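Ticket 748 - Mat shedding fuzz onto microfiber cloths
Product: Nivero chenille mat, teal with pink
Order ref: 297
Opened by: Debashish Khan
Status: open, waiting on Nivero

Hi again! You asked me to keep everything in one place and not send a new email every time I think of something (fair), so I'm going to keep adding to this ticket as I go. Short version: I washed the new mat in the same load as my microfiber cloths, and the cloths came out covered in little teal bits. I love the mat and don't want to send it back. I just want to know if it's going to keep doing this, and whether there's any saving the cloths.

You wanted to know which mat it is and what shape the edge is in. It's the one with the noodle loops, and the pink shape that I think is meant to be an animal head, although my sister says bow and won't be moved on that. The loops all feel tight when I tug on them. Where the loops meet the flat binding is the part I'm not so sure about, it gets kind of fuzzy there on the outside of the fold.

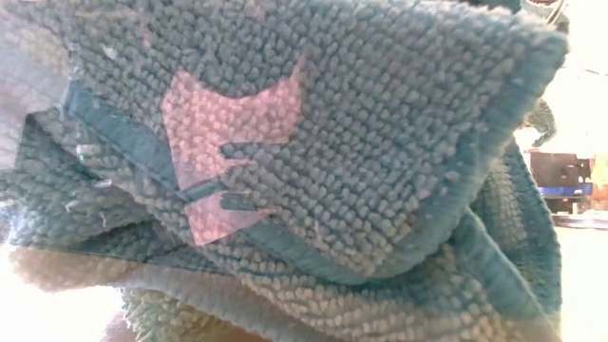 Pemance, 12/3/21

OK, first round of answers to your questions.

Was it washed before this? No, straight out of the bag and into the machine. I know, I know, the tag says wash separately the first time. I read the tag afterward.

What was in with it? Yellow cloths and blue cloths, the Tellero ones, plus a big fluffy towel. No cotton.

Softener? Yes, half a cap. You wrote back that softener is bad for microfiber whatever else is in the load, so that's gone from the routine now. I had no idea! I've been doing it for years and wondering why they smear the windows.

Dryer? Low heat, 20 minutes, then I got nervous and pulled everything out. The mat was still heavy and damp so I hung it over the rail in the bathroom.

Lint filter? Teal. Very teal. I emptied it and then stupidly threw the fuzz away before you asked me to keep it.

Update, next day

Tried your first suggestion, which was to shake the mat hard outdoors and then go over it with the vacuum on low, no brush. A lot came off in the shake and then a bit more with the vacuum. Went over it again after dinner and got hardly anything, so that seems like good news. The binding didn't change that I could see. I haven't trimmed any of the fuzzy threads there, tell me if I should.

For the cloths I did the sticky roller on one yellow one as a test. It works but it takes forever, and it's much worse on the big towel where the fuzz sits way down in the pile. The yellow ones show every speck, of course. On the blue ones you can hardly tell unless you hold them up by the window, so I can't promise you those are clean, only that they look it. 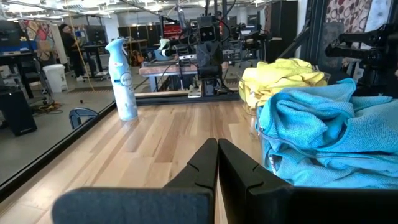
I also want to separate the fuzz from the smell, which I know I mixed together in my first message, sorry. The cloths smelled a bit stale after sitting in the basket overnight, and that's on me. I don't think it has anything to do with the mat. I've got air freshener for the room and I have NOT been spraying it on the fabric, before you ask. A plain rewash should take care of it.

Update, after 72 hours of air drying

The mat is dry all the way through, even in the middle where it's thickest. I rubbed a damp white sock on the teal part and then on the pink part. Nothing on the sock either time, so I'm fairly happy that the color itself isn't running and it's only loose fiber. Please add that to the notes, because the first person I talked to had me down as "dye transfer" and that's a different problem.

Second wash, cloths only: cool water, a little detergent, no softener, with one of those mesh lint catchers from Bednárik floating around in there. Much better. I'd say most of the fuzz is gone from the yellow ones. I've also stopped keeping every cloth in one big heap and given the colors their own clear bins, so if something starts shedding again I'll know which pile it came from. Still some folding to do.

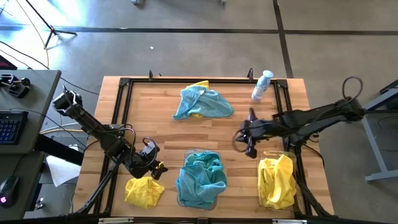 Cloths on the table: blue in one bin, yellow in the other, and a blue one laid over a folded yellow at the back.

What I still need from you:

Can the mat go in the dryer at all, or is it air dry forever? The tag has a symbol I can't match to anything on your website.

Is the fuzz along the binding normal, or should I put a few stitches in it? I can sew well enough for that, I just don't want to mess up the warranty.

I'll give the mat its own wash once I hear back, and I'll keep the lint this time. Email is best, I never hear my phone.

Thanks!
Debashish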